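Shop floor notes, Jan 4, 2022

Quick one this month, still digging out from the holidays. Sorry for the short notice on a few of these.

Parking first. The north lot at Pumari is getting resurfaced and we lose nearly 9 spaces until the striping is done. Use the gravel side by the Sandhu fence. Do NOT park in front of their gate, they've been nice about it so far and we would like to keep it that way. Bikes go where they always went.

Coffee machine — yes, we know. Part is on order. Veronica Sima has the old drip maker plugged in by the mail shelf in the meantime, bring your own mug, there are two left in the cupboard and one has no handle.

Health plan forms. If you switched dependents or moved since September you need the new form, the green one, not the one that was stapled to your last pay stub. Ecaterina Cozma has a stack. Hand it to her, don't leave it on her chair, one already went missing that way.

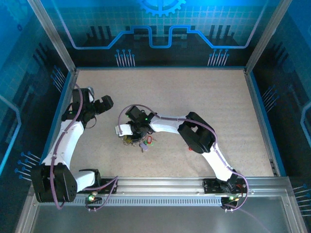 Lunch hour talks are back, second floor room. First up is Ecaterina on reading your pay stub, wich is better than it sounds. Sandwiches from Mustine again, veggie ones are marked. Put your name on the sheet if you want one. Last time eight people signed up and a lot more than that ate.

Lost and found box is full. One gray scarf, a kids lunchbox, reading glasses, six gloves and no pairs. Anything left goes to the donation bin when we clear out the closet.

Carpool from the Ustix stop needs another driver. Pickup is early, riders chip in for gas. Veronica has the list, or just ask her at the desk, she is there till 2 most days.

Potluck date still not set. Somebody please claim the big room before sales does. And label your stuff in the fridge — the bottom shelf is getting tossed at the end of the week, containers and all. More next month, send me things for it a littel earlier please.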